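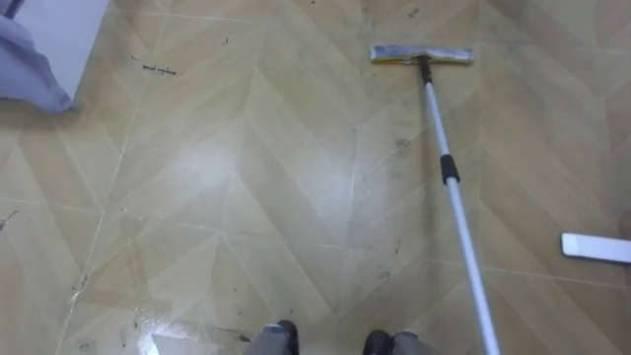 Page last changed: Tuesday, 16:40

Follomville Indoor Dust Study
Progress report to the Plinach Fund, period ending June
Prepared by Mahfuz Debnath

1. Status

Sampling for the second period is finished. The study measures lead and zinc in settled floor dust in homes near the former Uddin smelter, and compares hard floors with carpet. Households follow their normal cleaning routine between visits. Tiled floors cleaned with a flat mop form the largest group among the hard floors.

2. Samples

The lab at Pundport received 145 samples. Of these, 16 were rejected for low mass (under the reporting limit after sieving) and will be collected again in the next period. All rejected samples came from hard floors. Carpet samples have not had this problem.

The sampled area on hard floors has been doubled for repeat visits. The collection form was changed to record the area in square feet in one field; the earlier form used two fields, and entries had to be reconciled by hand.

3. Laboratory

Digestion and analysis are on schedule. Field blanks were below the detection limit for lead. Zinc was detected in 3 blanks, all from the same box of collection bags. That box has been withdrawn and the supplier informed. Results tied to those bags are flagged in the data file and left out of the interim tables until the blank correction is agreed.

Duplicate agreement is acceptable for lead. For zinc it is poorer on carpet than on tile, and the cause is not known. Uneven drying before sieving is being checked first.

4. Households

Two households withdrew when they moved out of the area. Replacements were drawn from the reserve list on the same streets. Result letters for the first period have been mailed.

5. Budget

Spending is within the approved lines except courier charges, which are over by 16 percent. The excess comes from the split shipments in the first month. We request permission to move the difference from the travel line.

6. Next period

Repeat visits to the rejected hard-floor sites. Zinc blank correction. Draft comparison of floor types, with cleaning frequency as a covariate. Yard soil sampling starts once the access forms are returned.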